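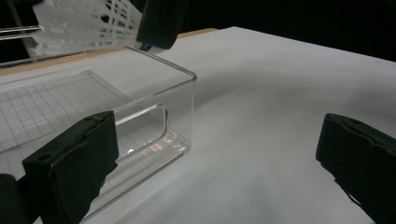 Caltard Storage Notes

Caltard is a small collection of notes about storage bins and the tables where we sort things into them. It started as a private list for the Brenar household shop, where too many bins looked the same on paper and were very different in the hand. Now it is a plain text file with 92 entries, one entry for each bin.

Contents

bins.txt — the main list
words.txt — the words we use for the parts of a bin
changes.txt — what was corrected, by month

Fields in bins.txt

name: a short name given by us, for example Wolde or Clultetel. It is not a shop name.
body: clear, cloudy or solid color.
corners: round or square.
handle: opening, grip or none. An opening is a hole cut through the wall. A grip is a part that stands out from the wall.
floor: smooth or ribbed. If the ribs make a grid, write "ribbed, grid".
lid: yes or no.
remarks: free text, please keep it short.

How to fill in an entry

Put the bin on a table with good light. A clear bin on a white table is difficult to judge, because the rim shines and the walls almost disappear. Turn the bin a little until you can follow the edge with your eyes. For the floor, look through the side first and then touch it from inside. Fine ribs are easy to miss.

Measure the inside of the floor and not the rim. Many bins become wider at the top, and a box which fits the rim can stay stuck halfway down.

Known problems

13 entries have no value for lid. These bins came to us without one, and we could not find out if a lid was ever sold for them.

The words "clear" and "cloudy" are not used in the same way everywhere. In the older entries a scratched clear bin is sometimes called cloudy. I corrected 8 of them in July, but I think there are more.

Corrections

Send the name of the bin, the field and the new value. I read the messages on Friday. If two people do not agree about a bin, both values stay in remarks until somebody can look at it again.

Use

You may copy the list and change it. Please keep the file words.txt together with it.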